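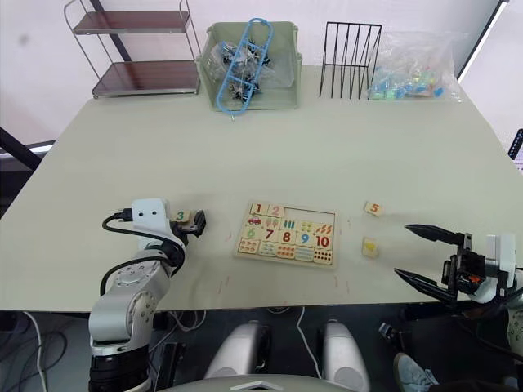
My sister's view, given over the phone last night, was that a number puzzle teaches a child where the shapes go and nothing about quantity, and that I should save my money and use dried beans. I wrote it down because I half agree. A board with cut-out numerals can be finished by matching outlines. With square tiles the outline gives nothing away, so the print has to do the work.

March, evening. Notes on the number board, then.

Light wood frame, square tiles in rows. The numerals are on one set, and the matching amounts are shown as small pictures: a car for one, ice creams for two, teal bars for three. Below the 6 to 10 row the amounts carry on as coloured dots and shapes. The order of working I have settled on is top row first. The 1 and the 2 stay in, and the rest of that row comes out, so the gap starts at 3. The green 3 goes back, then the 4, then the orange 5. Picture tiles come out after that, a few at a time.

Points to watch. Every tile is the same size, so any tile will sit in any recess, and a wrong one goes in just as easily as a right one. I count this in the board's favour. The 6 and the 9 can be confused when loose, but the 6 is green and the 9 is blue, so colour settles it once that has been learnt. The 7 and the 8 are too close for my liking, dark red and red.

Tiles tend to lean on the edge of the frame when put down in a hurry. Flat on the table, face up, to the right of the board is the rule from now on.

The sage table top needs attention. There are faint red marks and scuffs on the near side. Tried the Delton cream on a test patch at 4 this afternoon, left it 20 minutes, wiped off. Result unclear in lamplight – look again in the morning.

Looked up the larger board from Dromside, which goes up to 1,000 in hundreds. Too far ahead. The Cunda set of plain counters is cheaper and would answer the bean argument. Will ask at the toy library by the Park entrance before ordering either.

To do: second test patch, smaller. Find a lidded tin for the tiles. Ring back about the beans.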